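Home | Projects | Reports | Partners | Contact

Filed under: Learning from demonstration, Progress reports

Skoltance shelf-handling data: interim report to Silard, January 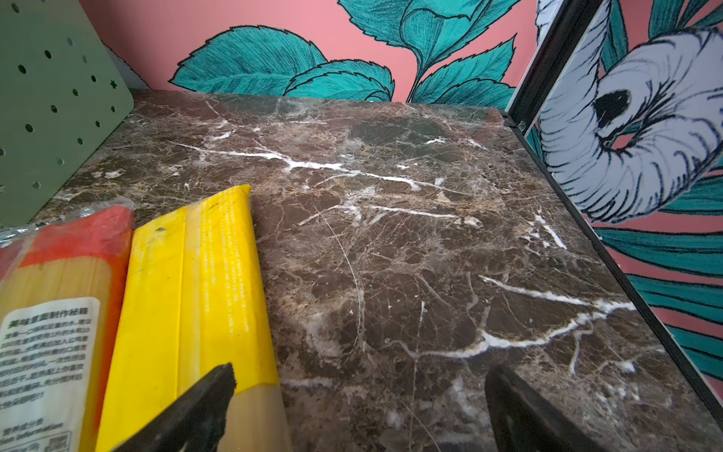 What does the grant pay for in this period?
Collecting 3,839 demonstrations of packaged groceries being handled on shelves, and checking each one before it goes anywhere near the training set.

We have 1,000 through checking and 117 thrown out, mostly for clocks that disagreed with each other. The rest are queued, and the queue is patient.

Long, thin packets remain our main expense in time and dignity. Dried spaghetti in clear wrap was added to the list at Silard's suggestion, for which the operators send their regards. Veined marble and leafy wallpaper also stay in, as plain grey backdrops had taught the Ritchie model a great deal about plain grey.

Labelling in Jiker is six working days behind. We ask to move the second review to March, at no extra cost beyond the embarrassment.

Contact the project office | © Skoltance | Back to top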